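Shop notebook, arm bench
March, entry started 9:40
K. Kinnunen

State of things

Picked up from the last entry. The Odau gripper is back on the arm with the new pivot pins. The old ones had worn oval and the fingertips were closing out of line, worse on the left. Reamed the finger holes, fitted the pins from the Voß order, one thin washer per side. Play at the tips is down to where I can't feel it by hand. Did not put a dial on it.

Controller is still the Prondell board. Firmware unchanged. Position reads 1,714 counts at full close with nothing in the jaws, repeatable over several cycles. Wrote that into the config as the new zero. Old value is commented out on the line below it, please leave it there.

Wiring

Strain relief at the wrist was the cause of the dropouts. The camera cable was taking the bend at the connector when joint five went past 110 degrees. Moved the clamp back toward the elbow and left a loop. No dropouts since, including a long run with the wrist going back and forth through the full range. The loop catches on the shoulder cover if the arm is folded for parking, so park it with the elbow up until I print a guide.

Spare cable is in the drawer under the vise. It is the short one and will not reach with the loop.

Current limit

Supply sags when the gripper motor stalls at the same time as the shoulder lifts. Lowered the gripper stall limit one step. Rigid parts hold fine at this setting. Cloth was the open question, which is why the rest of the session went to that.

Cloth grasping

Script is Ematum, the cloth branch. Top-down approach, close, lift, rotate wrist, save a picture from the wrist camera. Notes as I went:

1. Approach height. The fingertips need to press into the cloth before closing. With the tips just touching, the jaws slide over the pile and come up with nothing. Set the offset to 2 mm below the table surface and let the foam mat take it up.

2. Closing speed. Slow is better. At the default speed the tips push the cloth outward ahead of them. Cut it to a quarter.

3. Rubber tips. Tried with and without. With them the pinch is more secure, but the release is bad and the cloth hangs on one finger. Left them off for now.

4. Jaw reading. A folded bunch of microfiber holds the jaws open by 16 counts or more over the new zero. A single layer is too close to the empty reading to trust. Any hold check based on position alone will miss thin grasps. Motor current may do better, not tried yet.

5. Wrist camera check. Pink cloth with the pale blue-gray edging, bunched in the jaws and standing up in separate flaps, edging visible along the tops. Color threshold should be easy against a plain background. Finding the edging is harder where it doubles over on itself, as on the small flap at the right.
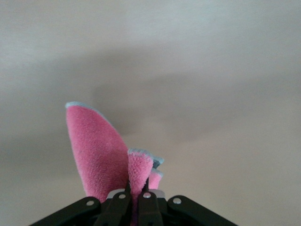

6. Release. Open fully, wait, then back off straight up. Moving sideways during the open drags the cloth across the mat.

To do

Print cable guide for the shoulder cover.
Log motor current on close, empty against single layer.
Order more washers, same size, nearly out.
Try the rubber tips again with the edges trimmed.

Power off at the strip, arm parked elbow up. Config saved on the bench machine only, not pushed.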